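Reuse of Rigid Plastic Packaging in Student Households
Project Report, Department of Environmental Studies, Nostmont College

Summary

This report presents the findings of a semester project on the reuse of rigid plastic packaging among students living in rented housing in Stulport. The project team surveyed 60 households and recorded what became of 200 items of packaging between purchase and disposal. The study was limited to boxes, tubs, trays and cases. Bottles and plastic film were left out, as they are already covered by the city's curbside program.

1. Background

Students in Stulport move often. Most leases in the Leka district run for nine months, and a large share of household goods is bought at the start of the fall term and thrown out in May or June. Earlier coursework at the college had looked at furniture and textiles, but packaging had been treated as a single waste category. The team considered this too broad. A yogurt tub and a hinged storage case are both plastic, yet the second may stay in use for years.

2. Method

Each household received a one-page form and was asked to list rigid plastic items that had entered the home during a period of 14 weeks. For each item, the form asked for its original contents, whether it had a lid, and its current use, if any. Team members visited 9 of the households in person to check the forms against the items on hand. Forms with missing pages were returned once for correction and then accepted as they stood.

Items were sorted into three groups: discarded within a week, kept without a clear use, and kept in regular use. The second group was added after the first visits, when it became plain that many residents held on to containers they could not name a purpose for.

3. Results

Food tubs made up the largest share of the sample and were also the most likely to be discarded early. Containers with attached lids were kept more often than those with separate lids. Several residents wrote that loose lids were lost in the first month - a point that also came up during the visits.

Clear and tinted items were preferred for storage over solid colors. Residents gave the same reason in different words: they wished to see the contents without opening the container.

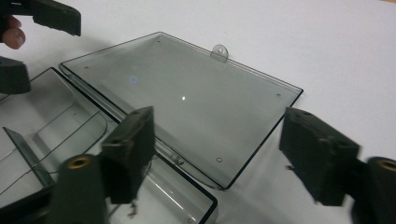

Figure 1. Transparent tinted plastic case, shown open.

Items kept in regular use were found mainly in bathrooms, desk drawers and closets. Kitchen reuse was lower than the team had expected. Residents cited staining, odor and doubts over whether a container was safe to heat.

4. Discussion

The results suggest that shape and closure matter more to reuse than the thickness of the plastic. They also suggest that keeping an item is a weak measure of reuse, given the size of the second group. The Zoltari reuse scale, which the team adopted at the planning stage, does not separate stored items from used ones, and scores based on it should be read with care.

The sample was drawn from one district and relied on self-reporting. Households willing to fill out a form on packaging may also be more careful with it than others.

5. Recommendations

The team recommends that the college housing office set up a container exchange shelf in the Leka residence hall before the spring move-out period. Lids should be stored with their containers - taped if necessary - and items without lids should be accepted only for dry goods. A follow-up survey using the same form could be carried out in the next academic year.

Appendix A contains the survey form. Appendix B lists all items by group and original contents.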